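Before a gripper at Skerton touches anything real, it has to pass the Grincombe rules – and I came away from my visit in May a complete convert. The rules fit on 2 pages. Ruba Obeidat wrote them, and she'll happily argue over every line with anyone who stops by her desk.

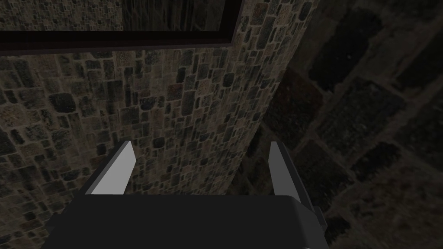 Rule one is my favorite: every test run starts with the fingers open and empty, and the log has to say so. Rule two deals with backgrounds. A simulated room should be hard to look at, so the team renders dim cobblestone beside bigger, darker blocks, where pale gray fingers stand out and not much else does. Each gripper gets 192 runs, split across 8 lighting setups, and any change to the settings sends it back to run one. Strict? Sure, but the engineers I met love it!

Ketilsson has already asked for a copy, and Obeidat is now drafting a version for the arms at Nastby.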